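We use cookies to remember your language and to count visits. By staying on this page you accept them. OK | Read more

About Plorwood

By Folke Dahlgren and Oda Hedlund

Welcome, and thank you for wanting to know a bit more about us! Plorwood is a small school for the kind of work that goes on at a table: sorting fruit, setting out plates, packing a basket so that it travels well, laying a breakfast for a houseful of guests. People come to us from guesthouses, farm shops and school kitchens, and quite a few come simply because they like the idea of spending a day with apples (we understand them completely).

We started in two rooms above the old Greltell seed store, with one long table and a kettle that took forever. Oda had run the breakfast service at a guesthouse for many years and Folke had grown up on a fruit farm, and between us we had a great many opinions about how an apple should be handled. The first course had five students. One of them, Mrs. Tănase, stayed on to help with the washing up and ended up teaching the basket class, and her orchard still supplies most of the fruit we use from October until well into the spring.

These days we have the whole upstairs floor, with 36 places on the longer courses, and last year 951 people came through the door for one class or another. That still feels like an enormous number to us, especially on the mornings when everyone arrives at once and there are coats on every chair.

The part visitors ask about most is the tables. We cover them with brown paper and mark out a grid in blue painter's tape, and then each basket or plate gets a place of its own. Our lines are never perfectly straight, and Folke has stopped apologizing for them. Once you have worked on a marked table for a morning you start to see the squares on your own counter at home, or so our students write and tell us, and we love getting those letters.
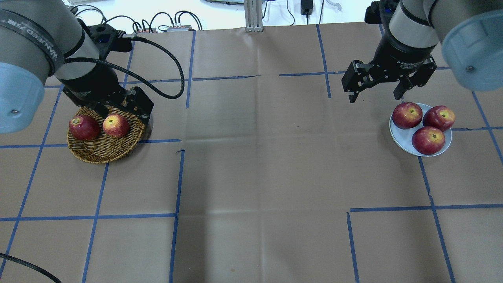

Page last changed: 9th February

The apples are red ones in the picture, a couple in the wicker basket and three on the light blue plate, and that is very much how a first lesson looks. We like to begin with just a few. A shallow woven basket is a forgiving thing to practice with, as you can reach in from any side, and a round plate teaches you about spacing before you have even thought about it. Turn the stem up, let the fruit settle, leave a little room between one and the next. After lunch we bring in pears, which roll about in a much more annoying way, and later in the course there are eggs and soft plums and everybody gets very quiet.

Our courses run all year. The one-day Fruit and Basket class is the best place to start, and the longer Vitevus course (named after the street we hoped to move to and never did) goes on to table setting, storage, labeling and packing for the road. Aprons are provided, and so is lunch, usually soup with bread and some sort of apple cake. Please tell us beforehand about anything you can't eat, and Oda will happily work around it.

We also have a small lending shelf by the stairs with baskets, plates and trays that former students may borrow for weddings and village fairs. Do bring them back wiped down and with the labels still on!

If you'd like to look in before you book, you are very welcome. Come up the side stairs, mind the low beam, and ask for either of us. The coffee is on until three.

1,230 shares | 14 comments

Get the Plorwood letter! Join 1,493 readers and hear about new classes first. Enter your email address. Subscribe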